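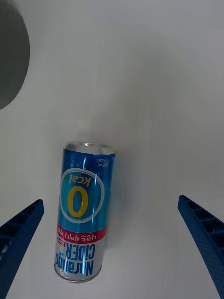
Lata de bebida de 245 ml, formato estrecho.

Mantenimiento doméstico del saxofón: limpieza, corchos, zapatillas y cañas

Trucos de taller
Nivel: básico. Válido para soprano, alto y tenor; en el barítono cambian los accesorios, pero el procedimiento es el mismo.

Material

– Paño pasador con peso, de microfibra o seda, de la medida del instrumento.
– Paño seco de algodón para el exterior.
– Papel de fumar sin goma o papel secante para zapatillas.
– Grasa para corcho, en barra o en tarro.
– Aceite para llaves, de viscosidad media, con aguja dosificadora.
– Destornillador de relojero de punta plana, bien afilada. Las puntas romas marcan la ranura del tornillo y luego no hay forma de sacarlo.
– Escobilla blanda para boquilla.
– Luz de fuga o, en su defecto, una tira de leds fina que quepa por el cuerpo.

El estuche de mantenimiento Plavach trae casi todo lo anterior salvo la luz. El destornillador que incluye es demasiado ancho para los tornillos de pivote del soprano.

Después de tocar

Retire la caña antes que la boquilla. Séquela con los dedos o con un paño, siempre en dirección a la punta, y guárdela plana. Pase el paño por el tudel desde el extremo ancho y compruebe que no queda atascado en el estrechamiento; si el paño ofrece resistencia, tire hacia atrás y vuelva a desplegarlo. No lo fuerce.

En el cuerpo, introduzca el peso por la campana, incline el instrumento hasta que caiga por el lado del tudel y tire despacio. Dos pasadas bastan. Los cepillos de felpa que se dejan dentro del tubo retienen la humedad contra las zapatillas y sueltan fibras. Sirven para una pasada rápida, fuera del estuche.

Las zapatillas que más agua reciben son las de sol sostenido, do sostenido grave, mi bemol y la de la octava del tudel. Coloque el papel secante entre la zapatilla y la chimenea, cierre con presión ligera, abra y cambie de zona. No tire del papel con la llave cerrada: la piel se desgasta por el borde del asiento, justo donde debe sellar.

Zapatillas pegajosas

El síntoma es un chasquido al abrir la llave o, en el sol sostenido, que la llave no abre. La causa habitual es el residuo de azúcar y saliva. Aplique este orden:

1. Papel de fumar seco, tres o cuatro cierres suaves.
2. Si persiste, papel humedecido con un poco de agua destilada, seguido de papel seco.
3. Limpieza del borde de la chimenea con un bastoncillo apenas húmedo. Muchas veces el residuo está ahí y la zapatilla está limpia.
4. Revisión de la tensión del muelle.

Los polvos de talco y los papeles empolvados dan resultado durante unos días y después forman una pasta. El alcohol reseca la piel y levanta el laqueado en algunos instrumentos antiguos, de modo que conviene reservarlo para piezas desmontadas. Quien beba algo azucarado en los ensayos debería enjuagarse la boca con agua antes de volver a tocar.

Corcho del tudel

Un corcho seco se agrieta; uno con exceso de grasa se despega. Aplique una capa fina, repártala con el dedo y retire el sobrante con papel. En un corcho nuevo hay que repetir la operación a diario durante la primera semana. Después, solo cuando la boquilla entre con dificultad.

Si la boquilla baila, el corcho está comprimido. Como arreglo provisional se puede enrollar una vuelta de papel alrededor. Acercar vapor al corcho lo hincha ligeramente, pero el efecto dura poco y el calor puede ablandar el adhesivo. La solución correcta es cambiarlo: lámina de corcho natural de 2 mm, bisel en el borde de solape, cola de contacto en ambas caras, espera hasta que la cola deje de manchar el dedo y presión firme con una cinta. Lije con grano fino, girando el tudel y probando la boquilla con frecuencia. Se quita poco material cada vez.

No deje la boquilla puesta en el tudel al guardar el instrumento.

Boquilla

Agua templada tirando a fría y jabón neutro. El agua caliente decolora la ebonita, que pasa del negro a un verde parduzco, y puede deformar la mesa. La cal acumulada en la cámara se elimina con un bastoncillo mojado en vinagre blanco rebajado con agua, aplicado solo sobre el depósito y aclarado enseguida. No pase escobillas rígidas por la punta ni por los raíles.

La pegatina protectora del pico se cambia cuando presenta marcas profundas de dientes. Las de Evisitz se retiran limpias. Otras dejan adhesivo, que sale frotando con aceite vegetal y lavando después.

Cañas

Numere las cañas por el reverso con lápiz y alterne 4 en rotación. Una caña nueva se toca poco el primer día y se deja secar. El portacañas debe tener base plana y ranuras que permitan ventilar; el cristal es buena superficie, siempre que la caña no quede completamente cerrada.

Si la mesa de la caña se ha combado, frótela sobre papel de lija fino apoyado en un vidrio, con la punta fuera del papel. Presión en la zona del corte, no en el talón. Se revisa a contraluz contra una regla metálica.

La humedad excesiva en la caja produce moho. Caña con manchas negras o vellosas: a la basura, y portacañas lavado. Los sobres reguladores de humedad Dvorak se venden en varias graduaciones; el de 80 % es excesivo para cañas en casi cualquier clima costero.

Aceite en el mecanismo

Dos veces al año en uso normal. Una gota por punto de contacto entre tubo de llave y poste, aplicada con aguja. Accione la llave y limpie lo que rebose. El aceite sobrante corre hacia las zapatillas y atrapa polvo. Los muelles de aguja admiten una película mínima aplicada con un pincel casi seco – en zonas de mar es recomendable, en el interior es optativo.

No emplee aceites penetrantes en aerosol. Son demasiado fluidos, se van en poco tiempo y llegan al corcho y al fieltro.

Tornillos

Revise cada mes los del guardadedos, el portaatril y los topes de la campana. Un zumbido metálico en el registro grave suele venir de uno de estos puntos. Para localizarlo, toque la nota que lo provoca mientras otra persona va presionando piezas con el dedo. Los tornillos de ajuste que están sobre las llaves de la mano derecha no se tocan si no se ha detectado una fuga concreta, y en ese caso se giran fracciones pequeñas y se anota la posición inicial.

Comprobación de fugas

Cuarto a oscuras, luz dentro del cuerpo, presión de dedo normal. Con presión excesiva cualquier zapatilla parece cerrar. Empiece por arriba y baje llave por llave. Una línea de luz continua en un lado indica llave desalineada; un punto aislado suele ser un corte en la piel. Lo primero y lo segundo son trabajo de taller salvo que se disponga de herramienta.

Estuche y soporte

El estuche no debe tener objetos sueltos. Atril, grasa y destornillador van en su compartimento o fuera. El tapón del cuerpo protege la palanca de octava y se olvida con frecuencia; el de plástico de Ullthorpe ajusta en la mayoría de altos modernos. Deje el estuche abierto un rato después de guardar el saxofón si el interior está húmedo, y aspire el forro de vez en cuando. En verano, nunca en el maletero.

Sobre soporte abierto, cubra la campana con un paño.

Frecuencia orientativa

Secado interior: cada uso.
Boquilla: cada 7 días.
Tornillos: cada mes.
Aceite: dos veces al año.
Revisión en taller: una vez al año, mejor en mayo que en septiembre, cuando las escuelas llenan la lista de espera.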